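Plondby Board Oil, 500 ml
Reviewed by Valquíria Miranda

Plondby sells this as a food-safe finish for cutting boards and butcher block. It is a plain mineral oil with a small amount of beeswax, thin enough to pour and thick enough to stay where it lands. I applied it with a cotton rag to maple, beech and one old walnut offcut.

The first coat took 11 ml on a mid-size maple board. I left it overnight and wiped off the excess. The second coat took less. Water beaded on all three woods the next morning, and the beech was still beading after several hand washes. The Karagiannis oil I used before needed a third coat to get that far.

Color shift is slight on maple and obvious on walnut. End grain drinks a lot more — plan on double the quantity. 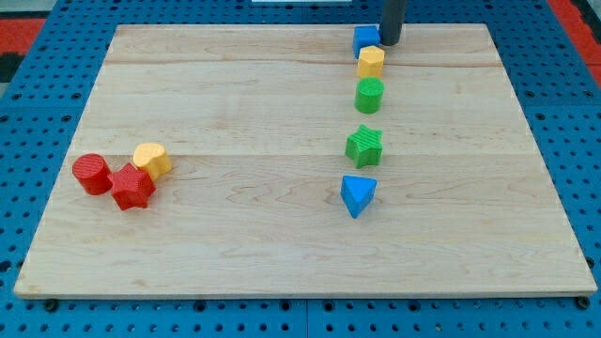

Surface prep matters more than the brand. Sand to 200 grit, raise the grain with a damp cloth, let it dry, then sand once more by hand. Going finer slowed absorption on my maple.

The cap is the weak point. It drips down the thread and the label goes greasy. Gremia's bottle has a proper spout, though the oil in it smells faintly of citrus.

Rating: 4 out of 5. I would buy it again, and decant it.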